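Reading a Rural Road - Notes for Week Three
Road Maintenance and Marking, evening class
Notes by Vanderleia Brandão, updated 16 March 2018

Welcome back, everyone, and thank you for such a lively talk last week about shoulders and drainage. I have typed up what we covered on the whiteboard and added the bits I promised to chase down, so please bear with me if I wander a little. Bring these pages along, because Ademir Lins will be using the same headings for the field walk in April.

1. Surface wear

We start with the pavement itself, as most of your inspection time will go there. Cracks that branch and join up worry me more than a single long one. Once small pieces begin to lift out you have a pothole on the way, and it's worth going back through your sheets to see how long the patch has been noted. Look at the seams too, especially where a side road has been joined on to an older main road - two surfaces laid at different times seldom move together. Pavement edges crumble when wheels run off them, so check the shoulder beside any broken edge.
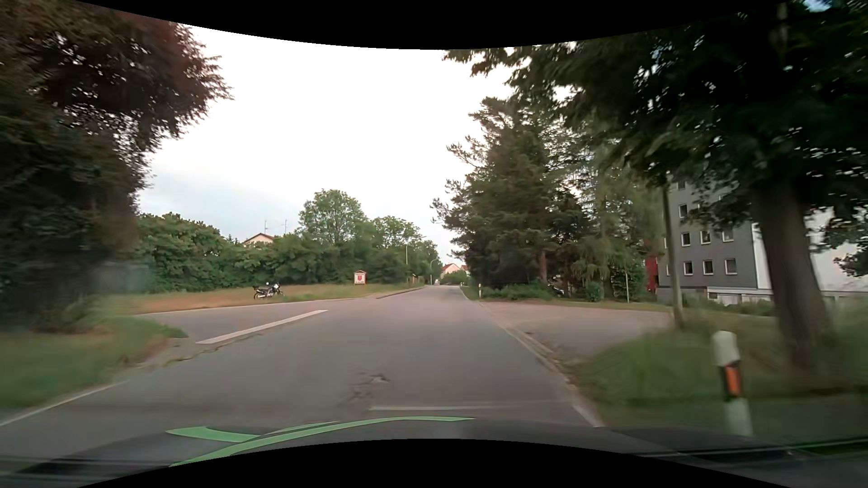
Why do cracks need sealing before the wet season?
Water gets through the crack and softens the base underneath, and then every passing wheel pushes the surface down a little further. Sealing early is a small job for two people and a kettle of sealant. Rebuilding the base means closing the lane.

2. Edge lines and centre lines

Now, I know lines seem like the dull part of the course, but I have a real soft spot for them! A solid edge line tells a driver where the good pavement stops, and it does its best work at night and in fog. Broken centre lines separate the two directions while still allowing a driver to pass when the way is clear. When you fill in your sheet, give the edge lines and the centre line separate marks out of 100. Lindalva Caldeira's group lumped them together last year and we had a terrible time sorting out which was which. 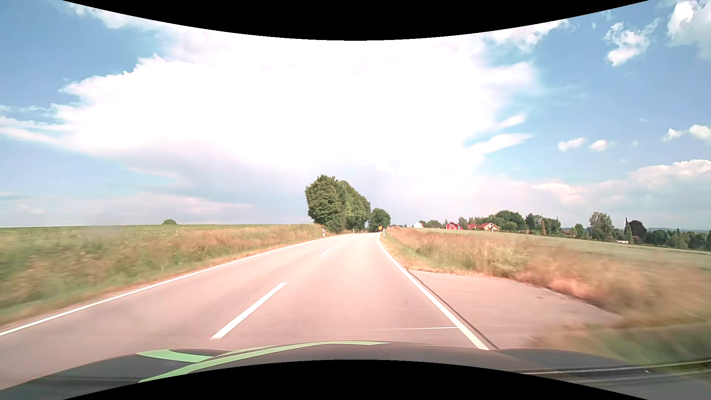
Farm country brings its own troubles. Mud is carried out of paddock entrances on tractor tyres, tall grass leans in over the shoulder, and a line can be in perfectly good shape and still be hard to see. Write down "hidden" or "worn", whichever it is, as one calls for a mower and the other for paint.

3. Driveways and gates

Where houses come close to the road, the verge has a great deal more going on. Fences, hedges, letter boxes and marker posts all want a share of that strip of grass. Walk it slowly if you can. Stand where a driver leaving the property would stop, and look both ways at the height of a car seat (yes, you will need to crouch, and yes, the neighbours may wave).

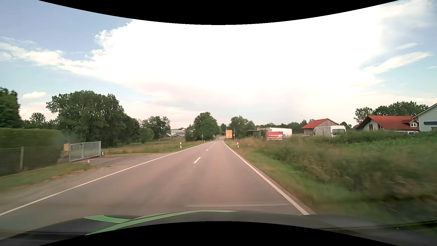

Paved driveways should meet the road without a lip, and the join needs the same care as any other seam. Run your boot along it. If gravel has gathered there, sweep it back and have a look at what's underneath before you write anything down.

4. Painted islands and underpasses

A painted island keeps the two directions apart where there's no room, or no need, for a raised one. The slanted bars inside make the area stand out from a distance, and the outline gives it its shape. Near a bridge, also note the railings on top and any marks on the pillars.
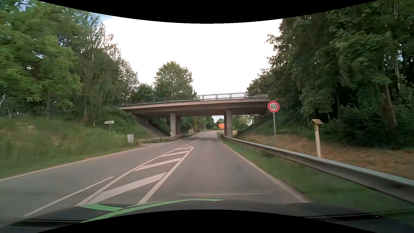 Figure 4. Hatched wedge marking on the approach to a concrete overpass.

For next time, please read your own sheets through once and bring a pencil, a clipboard and decent boots. Vanderleia Batista has the spare vests, so see her at the break if yours has gone missing.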